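Why I still go to the small theater in Lurkport

I moved to Lurkport for work, and in my first winter I knew almost no one. One evening I bought a ticket for a play because the box office was warm and the bus was late. My English was good enough for the office but not for the stage. I understood perhaps half of the jokes. Still, I came back two weeks later.

The theater is called the Thevar. It has 93 seats, and from the last row you can hear an actor breathe. In my home country I was used to big state theaters with velvet and gold, where you look at the actors like small birds on a far roof. At the Thevar they almost step on your shoes.

Last month I saw "Clirska" there, a play for two actors about sisters who must sell their mother's bakery. It is 10 short scenes without intermission. The older sister speaks very little, and I think this is the harder part. In the eighth scene she folds aprons for a long time -- really a long time -- and the audience did not even cough.

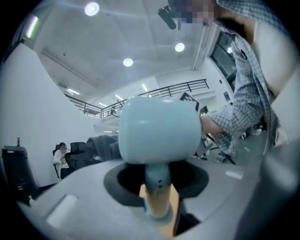
What the ticket costs

I paid 18 dollars. For a musical in the big Cosavik hall across the river I paid five times more, and I sat behind a column. The musical was good, I must say. The singers were strong and the orchestra was live. But Cosavik has more than 3,000 seats, and I felt that the evening would be the same with me or without me.

My complaint about the Thevar is the chairs. They are hard, and after one hour my back starts its own drama. Bring a cushion if you are tall like me.

"Clirska" plays until the end of March. I want to see it once more, this time from the left side, where the younger sister has her table.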